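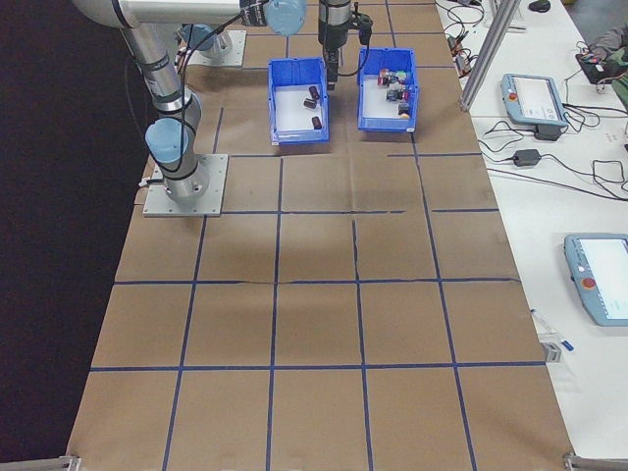
Home Projects Workshop Reports Contact

Small Parts, Big Table: Sorting the Control Components at Otby
June
By the parts group, second-year workshop course

Our course shares one cabinet of small electrical parts with three other courses, and for most of the spring it was a mess. Push buttons were mixed in with lamp holders, contact blocks had no labels, and one drawer (we called it the soup drawer) held everything that had ever rolled off a bench. Our project was to sort the whole lot, build a storage system people would really use, and write down how it works so next year's group can take over. We picked it from the list on the first day and we're very glad we did!

What we started with

The soup drawer and the two drawers under it held 107 loose parts. We tipped them out on a tray and the first hour was pure fun, like emptying a jar of buttons at your grandmother's house. Then we had to decide what they all were. The cabinet came to Otby from the old Lovberg training shop, and the paper list that came with it used part names none of us knew. We ended up with 23 kinds of part. A few of those kinds had a single member, and we argued a lot about whether one lonely key switch deserves its own category. (It got one.)

The parts we cared most about were the control components: push buttons, selector switches and the contact blocks that go behind them. Students need these every week for the panel exercise, and they were the hardest to find. A button is no good without a block that fits it. Somebody would find a nice red button, take it to the bench, and spend the rest of the lesson looking for the back half. 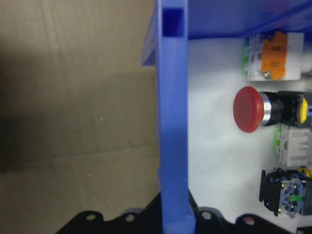
Red mushroom-head push button, with a contact block above it and another below.

Learning to tell contact blocks apart was the best part of the project for us. At first they all looked like little plastic cubes with screws in them. After a couple of afternoons we could sort most of them by the terminals, the color and the way they clip on. We tested the ones we weren't sure of with a meter: if the circuit is open at rest and closes when you press, it goes with the normally open blocks, and the other way around for normally closed. Four blocks did neither and went into the scrap box. We also found two buttons with springs so stiff that we now use them as a joke on new people.

The table

We did the sorting on a table covered with brown kraft paper. The paper was one of our first decisions and we would make it again. Small dark parts show up well on it, it's cheap, and when it gets too scruffy you change it. It does crease. We tried to smooth the folds out before taping and got most of them, but a fold across a sheet that size has its own opinion about where it wants to be.

On top of the paper we laid out a grid in blue tape, with lines both ways. The idea came from a poster about tool boards, and it made a bigger difference than anything else we did. Before the grid, a pile would slowly wander into the pile next to it. With the lines down, everyone could say "second row, third square" and everyone else knew where to look. It also gives the bins a place to go back to, so the table looks the same at the end of a session as it did at the beginning.

Some notes on taping, for whoever does it next:

Measure from one edge only. We measured from both edges, met in the middle, and had to pull up two lines.
Press the tape down with a ruler. Fingers leave bubbles.
Do all the long lines first, then the cross lines.
Pull old tape off slowly or the paper comes up with it. We have the tear to prove it.

Choosing the bins

We compared three kinds of container. The first were clear boxes with lids from the Boyer catalog, which looked great and were annoying to use, since a lid needs a free hand. The second were shallow trays made by Wurer. They were easy to see into, but parts rolled out as soon as anyone bumped the table. The third were the open blue plastic bins we already had in the storeroom, and those won easily. They're deep enough to hold a heap and open enough to look into from across the table.

The insides were a bit dark for tiny parts, so we gave the bins a white bottom. We felt silly for not thinking of it sooner. A small dark connector on a blue floor can hide for ages. On white you spot it as you walk past.

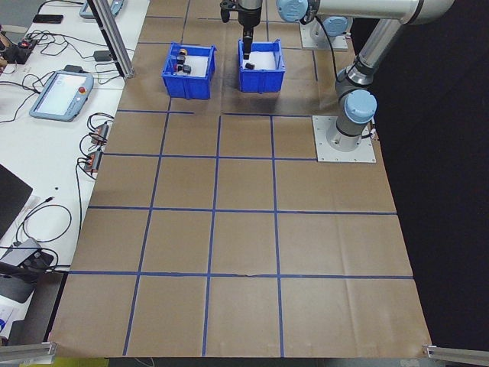
We also learned not to fill them. Our early plan was to put as many parts as possible into each bin and have fewer bins. A bin with a few parts in it takes a glance to check, and a full one takes digging, and when people dig they put things back wrong. We now set a limit of 40 parts per bin in the cabinet, and far fewer on the table during a sorting session. The working rule on the table is two bins next to each other, one for what still has to be sorted and one for what's done.

Mixed parts still happen, of course. At the end of the panel exercise everyone is in a hurry and the leftovers land in one bin together: red bits, green bits, black bits, white bits. We stopped fighting that. The mixed bin is now an official part of the system, with its own label, and it gets sorted at the start of the next session while people are fresh. 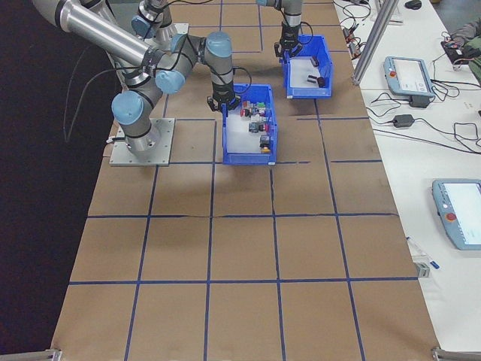 We timed the mixed bin job to see if the system was worth the tape. Before the grid and the white bottoms, a full sort of one test batch took us 40 minutes. With everything in place, the same batch took 18. That was one group and one batch, so we don't want to claim too much, but we did cheer out loud when we saw the second number.

What went wrong

Our labels were bad. We printed them small to fit the bin fronts and nobody could read them from the cabinet door. The second set has bigger letters and fewer words – "NC blocks" in place of the full name. We also forgot about screws. Loose terminal screws turned up in every drawer, and we had no category for them until the last week. They now live in a jar, which works fine but isn't pretty.

The other problem was the part list. We wrote ours in the order we found things, and looking anything up in it was slow. We rewrote it alphabetically in June and added a column with the grid square for each kind of part.

Left for next year

The lamp holders still need testing. The two drawers of cable glands haven't been opened since the move from Lovberg, and we would love to know what's in them. The spare kraft paper and what's left of the blue tape are on the bottom shelf of the cabinet, behind the label printer.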